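Selling from the kitchen table: tips on paid posts before you pay for any

Posted Jan 1, 2026 by Agata Farina

Every winter I hear from people who make things at home and have decided that this is the year they advertise. Candles, jam, cutting boards, mended lamps. They have usually been told by an app that their post is "doing better than others" and would do even better with some money behind it. The app tells everybody this. Mine said it about a picture of my closed shop sign.

So, a page of tips, from a person who has wasted the money already.

Leave the boost button alone for a while

Put the post up and wait two days. If your regular followers scroll past it, strangers will too, and you'll be paying for them to do it. When a post does get questions (what size, do you ship, does it go in the dishwasher), write the answers into the text first. Then think about spending.

Know what you're buying

"Reach" is the number the seller of the ad likes best. My first paid post promised a reach of up to 1000 people. I sold two jars of marmalade, and one went to my cousin. Reach means your post was put on a screen. The screen may have been in a pocket for all I know. Look at messages, orders and people who turn up at the door. If the ad page makes those hard to find, draw your own conclusions.

Keep the notebook on paper

I keep mine in the drawer with the string and the labels. Date, what I posted, what I paid, what sold that week. Heikki Ahonen, who turns bowls in a shed outside Riihimäki, does the same on the back of a sandpaper box and his records are better than mine. The ad tools will cheerfully take credit for a sale you'd have made anyway. Your notebook has no reason to.

Ask new customers how they found you, and write down what they say even when it's dull. Most of mine say "my neighbor."

Be careful with scheduling tools

I tried two, Gurnon and Vostus. Gurnon lined up my posts for the week and sent them out on time, and I have no complaint except that I could have done it with an alarm clock. Vostus wanted to pick the "best hour" for me. It picked the middle of the night. Perhaps bakers are awake then. I canceled it, or thought I had, and was charged again in February.

Which brings me to: use a card with a low limit for anything to do with ads. Set the end date on the ad before you set the amount. Take a screenshot of both. An ad with no end date will run until you notice it, and you'll be up to your elbows in dough.

Agencies

Jullumen offered to "manage my brand." I sell marmalade. Maybe a good agency is worth it for a shop with staff and a warehouse, I can't say. For a kitchen table, ask what they'd do in the first week and what they'd stop doing if it didn't work. I asked and got a slide about storytelling. Ask too who owns the account and the pictures if you part ways. Get that in writing, and make sure your own email is the main login -- not theirs, and not your nephew's.

Pictures for ads

You don't need a photographer for jars and small bowls. Work near a window with the overhead light switched off. Wipe everything once more than seems needed, with a cloth that doesn't shed. A sheet of white card under half the table helps more than any filter I've tried. Take the same thing from several heights and close up as well, then leave the pictures overnight and choose in the morning.

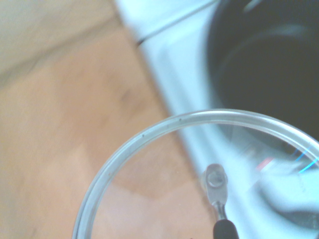
Don't let the ad tool "improve" what you upload, either. There's a setting, often switched on already, that brightens, crops and swaps the background. It once turned my dark orange marmalade the color of a traffic cone, and a customer was quite right to ask. Switch it off each time. I say each time as I've found it back on after an update.

Write the caption before you open the app. If you can't say in one line what the thing is, what it costs and how to get it, more pictures won't rescue it. Leave out "handcrafted with love." Put in the weight.

Splitting an ad

The help pages suggest running two versions side by side to see which wins. Fine in theory. With the small sums people like us spend, one version "wins" because an aunt clicked on it twice. If you want to compare captions, read both out loud to someone at the market and see which one gets a follow-up question. Heikki disagrees with me on this and is running his test again with the salad bowls. I've asked him to send me the page from his sandpaper box when he's done.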